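Report on the Study Visit to Wovstead: Cycle Lanes, Carriageway Widths and Winter Maintenance

Prepared for the Prevelgate Highways and Streets Panel by Manju Katiyar
2018-09-03

1. Purpose of the visit

The Panel agreed in the spring that members should see a completed cycle lane scheme before taking a decision on Ellel Road. Wovstead was selected as its main street carries a similar mix of local traffic, delivery vehicles and buses, and the street was rebuilt in two phases under a single contract. Members were received at the town's public works depot and spent the day there and on the street itself.

The Panel wishes to thank the Wovstead streets department for its hospitality and for the frank manner in which questions were answered.

2. Morning session at the depot

The opening presentation covered the history of the scheme. Before construction, the street had one wide travel lane in each direction and unmarked parking on the north side. The final design removed 283 parking spaces over the full length of the route and replaced 200 of them on side streets and in the lot behind the old freight office. Residents were told of the change by letter. The department accepts that the letters went out too late and that the map enclosed with them was hard to read.

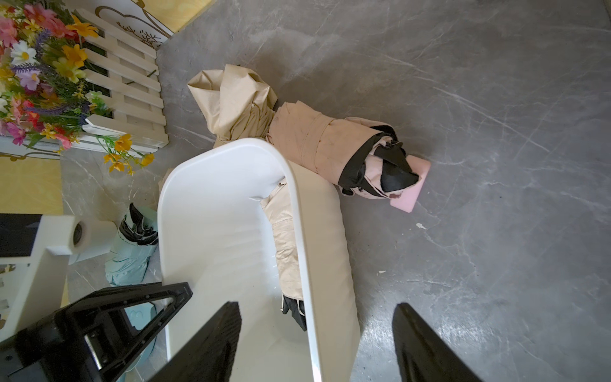 Members asked how the width of the travel lanes had been settled. The department explained that the first drawings showed a narrower lane, and that bus drivers objected after a trial with traffic cones. The lane was widened and the buffer strip reduced to make room. Several members felt that a similar trial should be held on Ellel Road before any curb is moved, and this is reflected in the recommendations below.

There was also a discussion of complaints. Most of those received in the first months concerned driveways, where the new curb made turning difficult for long vehicles. The contractor, Furtună, returned to lower the curb at the worst locations. The cost was met from the original contract sum, although the department noted that this had required some negotiation.

3. Walk along the route

The party walked the eastern phase from the depot gate to the river bridge. The lane surface was in good order. Drainage was less satisfactory, and leaves had collected against the buffer at the low point near the school. The department's sweeper is too wide to enter the lane, and the work is done by hand until a smaller machine can be purchased.

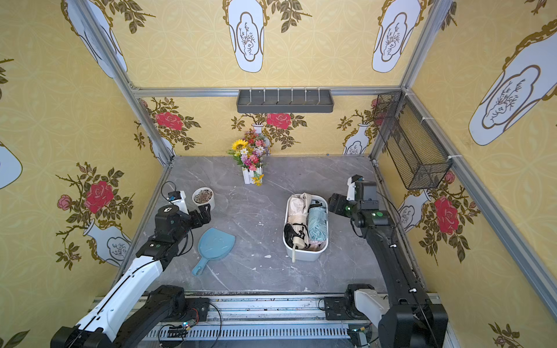
At the river bridge the lanes end and cyclists rejoin general traffic. Members considered this the weakest part of the scheme. The signs are placed close to the merge and are partly hidden by a utility pole. The department intends to move them 800 feet back from the bridge, subject to the consent of the adjoining landowner.

Bus stops were of particular interest. Passengers cross the cycle lane to reach a raised boarding area, and the crossing is marked in paint only. The department reported no injuries at these points. Members nonetheless observed that passengers with strollers hesitated before crossing.

4. Afternoon session

The afternoon was given to winter maintenance and to questions. Snow is plowed from the travel lane first, and the buffer is used for storage. In December of last year the stored snow spread into the lane and closed it to cyclists. A revised plowing order has been adopted for the coming season. 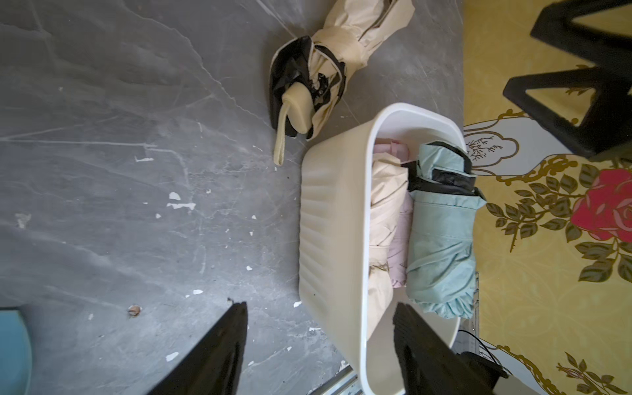
Folded umbrellas, three of them in a white basket.

5. Recommendations

The Panel is invited to agree that a trial with cones be held on Ellel Road, with buses in service; that notice letters be reviewed by the clerk's office before mailing; and that the width of the existing Prevelgate sweeper be confirmed before the lane design is fixed.

Questions on this report may be addressed to Manju Katiyar at the Prevelgate municipal offices.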